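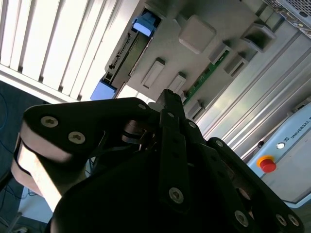

Stivel, December

Should the lab buy a second arm? Interim report, equipment planning project

Our assignment was to plan the purchase of equipment for a second automation station in the teaching lab. The brief we were handed in the first week already assumed the answer. It said "second arm with gripper" and asked us to find the cheapest way of getting one. We spent the first part of the term doing that and the second part wondering why we were doing it.

The existing station has a jointed black gripper with screws you can reach from outside with a hex key, and a pale finger pad that is the part people touch, drop things on and scrape along edges. Next to it are the aluminum profile frame and the control box with its red stop button. Any plan for a second station that lists only an arm and a gripper leaves out most of what is needed to run one. The draft budget we inherited left out the frame, the cables, the spare pads and any place to put the box.

What we compared

We asked for prices on three options.

Option A is a full copy of the present station, new, through Wosell. This is what the brief wanted. The quote came quickly and looked complete until we read the second page, where mounting, delivery and the first service visit are listed as "on request." We requested. The answer was that it depends on the site. We do not think a price that depends on something the seller has not looked at should go into a budget table, so in ours that cell is blank.

Option B is a used arm from Coutinho, with a new gripper bought separately. It is cheaper on paper by a wide margin. The seller could not tell us how many hours the arm had run or what it had been lifting. They offered a warranty of 3 months, which would end before the course that needs the arm has started. We were told by two classmates that used arms are fine and everybody buys them. Maybe so. We could not find anything in writing that would let us say so in a report.

Option C is to buy no arm at all, and spend 2000 dollars on the station we have. That money would go to spare finger pads, a second set of fixtures, labeled cables, and a proper parts tray. This option was not in the brief. We added it after watching how the current station gets used.

How much the arm is used

The request for a second station rests on the claim that the first one is always busy. We checked the booking sheet against what people did. The sheet is full. The arm was moving for a good deal less of that time. Groups book an entire afternoon, use the first part of it to find a cable or work out why the last group changed the home position, and run their program at the end. On Friday afternoons the slot was booked every week we looked and we often found the station idle.

This matters for the money. If the time is lost on setup, a second arm gives us a second place to lose it. We said this in our midterm talk and were told that demand will grow. It might, but the growth figure in the draft budget has no source, and when we asked where it came from we were pointed to an earlier draft of the same budget.

Running costs

Sellers do not bring these up on their own. From the existing station we made a list of things that wear or go missing:

finger pads
screws for the gripper links
connectors and short cables
fixtures for holding parts, which are made here and break here
time from whoever has to reset the station

The last line is the largest and is in nobody's budget. At the moment it falls on the lab assistants, who have not been asked whether they want to look after two stations. Our table has a row for it, with hours instead of dollars, and we would like it to stay there in the final version even if it makes the table look untidy.

The software license is a separate problem. Sova, the planning package we use for the course, is priced per seat. The draft assumes that the second station can share the seat of the first. We read the terms twice and could not find a sentence that allows it. The department should get that answered in writing before anything is ordered.

What can go wrong with our own numbers

We are not that confident in our side either. We observed the station for part of one term, and it was not the part with the final projects. Our idle time depends on when we happened to walk in. Somebody who wanted Option A could fairly say that we looked in the slow weeks. We also know less about used equipment than we should, and an engineer who had bought a few used arms might rate Option B higher than we do. Our hours for resetting come from asking people to remember, and people remember the bad days.

Recommendation so far

Choose Option C now, keep a proper log for the spring term, and return to Options A and B with that log in hand. Bookings should be cut to 2 hours, with setup included, so that a full sheet means something. Fixtures should be stored by assignment, and each group should leave the home position as they found it.

If the department decides to buy anyway, we ask for three conditions: a fixed mounting price from Wosell, the license answer from Sova, and a named person paid for the upkeep. Without the third we would vote against the purchase at any price.

Still open

Floor plan with measured clearances (ours is a sketch)
Quote for spare pads in small quantities
Whether the power outlets by the window are on one circuit
Reply from Coutinho about service records, requested two times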